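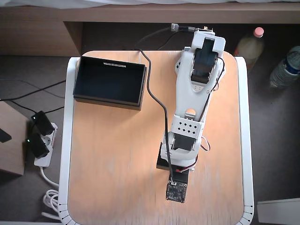 Storing political leaflets and newspapers at home

Newsprint from strikes, elections and coups was made to last a day. It is acidic and turns brown in light.

Remove staples and paper clips first. Lift each leg with a thin blunt blade; do not pull.

Unfold sheets once and store them flat. A broadsheet folded along its old crease will split there — usually at the headline.
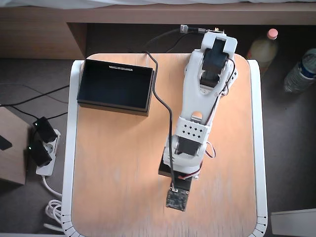 White robotic arm on a square table with a light wooden top.

Interleave with acid-free tissue, no more than 41 sheets to a box. Keep boxes off outside walls and out of the loft.

Number items in soft pencil on the back, lower left corner. Colleen Bouchard's collection of election handbills runs to 2738 and uses one plain sequence, with party, town and year kept in a separate notebook.

Never use sticky tape on tears. Check boxes for silverfish in June.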